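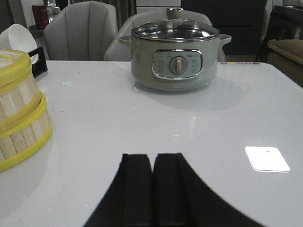

a bancada de hoje vista do punho: panela elétrica, tampa de vidro, os dois dedos do robô ali embaixo

fio rápido sobre ensinar a tarefa da panela por teleoperação pq prometi e já são 23h

1/ tarefa: pegar a tampa pelo pomo, levantar, pôr na mesa, voltar, girar o botão do painel. parece bobo. não é

2/ meta do mês: 295 demonstrações. hoje saíram 30. descartei 13 dessas, quase tudo erro meu — mão pesada no comando, hesitei no meio, larguei a tampa torta

3/ hesitação é o pior. vc para pra pensar e o braço aprende a parar tb. semana passada o Korow (o nosso braço, batizado antes de eu entrar) ficou parado em cima do pomo feito bobo. culpa das minhas demos

4/ pomo redondo e pequeno + dedo chato e largo = escorrega. o que melhorou: descer bem reto, fechar devagar, esperar um tico antes de subir

5/ mesa branca brilhante, reflexo da panela bem embaixo dela. no Mudier, nosso simulador, a mesa é fosca, aí a política treinada lá chega aqui e se perde um pouco. por isso tô gravando no real mesmo

6/ o cesto de bambu à esquerda fica. a panela eu mudo de lugar um pouquinho a cada demo, senão o braço decora a posição e pronto

7/ testei guiar com a mão, pegando no braço e levando. pra tampa foi ótimo, pro botão péssimo, meu braço entrava na câmera toda hora. voltei pro controle remoto

8/ girar o botão: ainda não rola. a ideia é pegar na saliência vertical do meio e torcer só o punho. das tentativas de hoje, 2 prestaram. duas

9/ perguntaram quanto tempo leva cada demo: depende do meu cafe. as boas são curtas e sem drama

10/ amanhã troco a ordem, botão primeiro e tampa depois, pra ver se canso menos. se alguém aí da Bonetti já gravou botão giratório com dedo chato me chama na dm, sério

11/ vou dormri. posto os números em março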